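발표자 노트: 안전 규칙은 누가 읽는가
로봇 작업 셀 운영 기준 분과, 발표 Annapurna Palaniappan
2021년 6월 22일

시작 (슬라이드 1)
인사는 짧게. 바로 본론으로. 저는 Kashyap에서 셀 점검을 맡고 있고, 체크리스트를 그다지 믿지 않는 쪽입니다. 이 말은 먼저 해 두는 게 낫습니다.
Darneck 내부 운영 지침은 항목이 89개입니다. 읽어 본 분 손 들어 달라고 할 것. 아마 몇 분 없을 겁니다. 저도 처음엔 목차만 봤습니다.

슬라이드 2
지침 1장은 바닥 표시선과 케이블 이야기로 시작합니다. 노란 선을 그으면 구역이 생긴다고 적혀 있습니다. 선이 사람을 막아 주지는 않습니다. 케이블이 바닥을 가로지르는 셀이라면 선 색깔보다 그쪽을 먼저 따져야 한다고 봅니다. 천을 다루는 작업은 더 까다롭습니다. 단단한 부품을 기준으로 쓴 조항을 그대로 옮겨 놓고 '유연물 포함'이라고 한 줄 덧붙인 게 전부입니다. 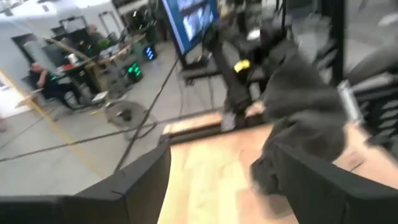

작업자가 앉아서 일하는 책상은 로봇에서 얼마나 떨어져 있어야 하는가?
고정된 숫자 하나로 정할 수 없고, 팔의 최대 도달 거리와 정지할 때까지 움직이는 거리를 그 셀에서 직접 재어 정해야 합니다.

(여기서 잠깐 멈출 것. Jérémie Barbier가 분명히 반론을 낼 텐데, 질의 시간으로 넘긴다.)

슬라이드 3
숫자 이야기. Fledon에서 받은 점검 기록이 2455건입니다. 그중 '이상 있음'에 표시된 것이 약 400건. 많아 보이는데, 나머지가 정말 이상이 없었는지는 기록만으로 알 수 없습니다. 같은 필체로 한 달 치가 한꺼번에 채워진 장도 있었습니다. Ronja Lundgren은 서식을 바꾸면 나아진다고 합니다. 저는 글쎄요. 서식은 벌써 두 번 바꿨습니다.

슬라이드 4
작업대 위 용기 배치. 지침에는 '용기는 지정 위치에 둔다'고만 되어 있습니다. 지정을 누가 하는지, 옮겼을 때 누구에게 알리는지가 빠졌습니다. 투명 용기는 테두리에 빛이 반사되니 카메라로 위치를 잡는 셀에서는 따로 시험해야 하는데, 그 조항도 없습니다. 천천히 말할 것. 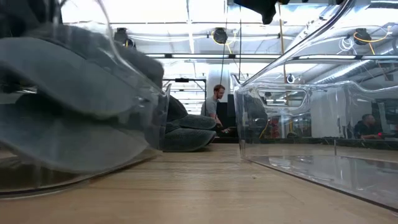

그래서 Tovedska 초안에는 배치를 바꾼 사람이 그 자리에서 이름을 적고, 다음 가동 전에 저속으로 한 번 돌려 보자는 문구를 넣었습니다. Liv Haugland가 다듬은 문장입니다. 이게 지켜질지는 저도 장담 못 합니다. 다만 한 줄짜리라서 읽기는 할 겁니다.

슬라이드 5
머리 위에 매단 장비와 늘어진 케이블. 89개 항목 가운데 천장 쪽을 다룬 건 2개뿐이고, 둘 다 조명 얘기입니다. 고정 상태를 누가 언제 확인하는지 물으면 대개 "설치 업체가요"라는 답이 돌아옵니다. 설치 뒤에 추가한 것은요? 청중에게 던지고 답을 기다릴 것.

슬라이드 6
부탁드릴 것. 7월 개정 회의 전까지 각자 셀에서 한 번도 적용해 본 적 없는 조항을 골라 보내 주십시오. 삭제 후보로 올리겠습니다. Sverre Björklund는 삭제에 반대하는 입장이니 의견이 다르면 그쪽으로 보내셔도 됩니다.
시간이 남으면 슬라이드 3의 기록 원본을 보여 주고, 모자라면 바로 질문을 받는다.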